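Search this site Enter keywords Go

The Loaves at Urndale

Thư Lại got to church at 4 with the key and no bread.

She'd been told there would be bread. Mrs. Đặng always did the bread, had done it since before the roof, but Mrs. Đặng was in the hospital in Tralum with her hip and had told her son, and her son had told no one. So. Evening service at six. Communion. June heat coming through the windows and a drawer full of birthday candles.

She prayed, sort of. Please. That was the whole prayer.

The store in Urndale closed early. The one in Jernow didn't, but Jernow was 20 miles and the car had been making the noise again. She went anyway. Drove with the windows down and talked out loud the whole way, to God or to the car.

"You fed all those people with a kid's lunch," she said. "I'm asking for a loaf."

Nothing. A truck passed. The noise got worse on the hill, then quit.

She had stopped believing in March, was the thing. Hadn't told the pastor. Hadn't told her mother for sure. She kept coming and setting out the cups beacuse somebody had to, and her hands knew the way, and if she stopped she would have to say why. Eight years of cups. You don't just put that down on a counter and walk off.

The Jernow store had two loaves left, the flat kind with seeds. She bought both. The girl at the register said, "Having company?"

"I guess so," Thư said.

Back by 5:30. Cloth on the table, cups, plate. She tore the first loaf in half to make it easier for the pastor and a piece came off in her fingers, still soft in the middle, and she was hungry. She hadn't eaten since breakfast. She stood there holding it. 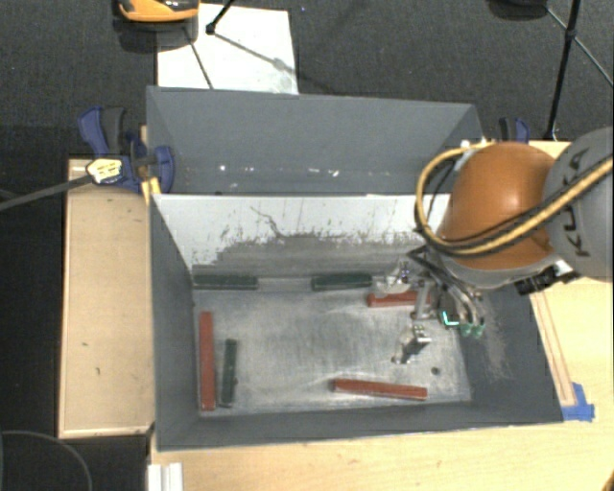 Red and green blocks in a gray bin.

Was it wrong? It was only bread yet. No one had said the words over it. She ate it standing up, in the quiet, seeds in her teeth, and then for no reason she could of named she said them herself, low, the way you would hum something. Given for you.

She cried a little — not a lot. Wiped her face on the dish towel.

Then the door banged and the Đặng boy came in, out of breath, with a grocery bag in each arm.

"I forgot," he said. "Mom's going to kill me. I got four. Is four too many?"

Thư looked at the bags.

"Put them on the table," she said. "And go get the other plate."

Comments (3)

marlow_t: Read this on my break and had to go sit in the car. The "please" prayer is me most weeks.

Gracie P.: Does she tell the pastor?? I need a part two

oldhymnal: Good story. We use wafers but I liked it anyway.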